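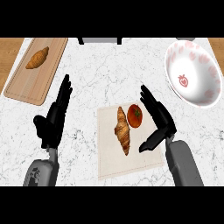 When you record by remote control, the robot only ever learns what your hands did, dithering included, so the first thing I want from you in this course is calm hands. Sit down, put the headset on and don't move anything for a moment. Look at where your fingers are. With the croissant and the tomato side by side on the mat like that, the right hand is already nearer to them than the left, its thumb held away from the fingers, and I'd be happy to begin a take from there. We're in the simulator for this part (the Kernlow kitchen, for those of you who missed the set-up session), so you can't break anything - but you can teach it some truly awful habits!

A few things I nag everybody about:

- Pick your hand before you start. Swapping halfway is fine if the task needs it, but a swap because you changed your mind goes straight into the data.
- Go slower than feels natural. Then a bit slower again.
- If you fluff a grasp, carry on and recover. Mark the take "R" in the log and I'll sort it later.
- Keep the hand you aren't using somewhere sensible, out of your own line of sight.

Last year's group recorded 1,586 takes and I kept 727 of them. Most of the ones I binned were just rushed.

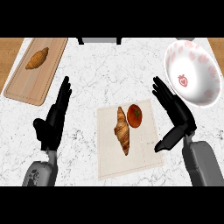
**Nismont, 10 January 2025**

Notes for the second session. Depth is what catches people out, so we'll spend most of the time on that. The tomato sits right up against the croissant, and if you come in from the side with your fingers flat you'll shove the pair of them across the mat. Try opening the hand first, coming down from over the top and closing late. I like the thumb to arrive first, though Darius Roman swears by fingers first and his takes replay perfectly well, so have a go at both.

Leave the bowl and the board where they are for now. We'll get to putting things in the bowl once everyone can lift the tomato without nudging its neighbour.

By the end of the session I'd like 425 clean takes between the lot of you. Save them in the Cullska folder under your initials, and please, please don't rename the old ones.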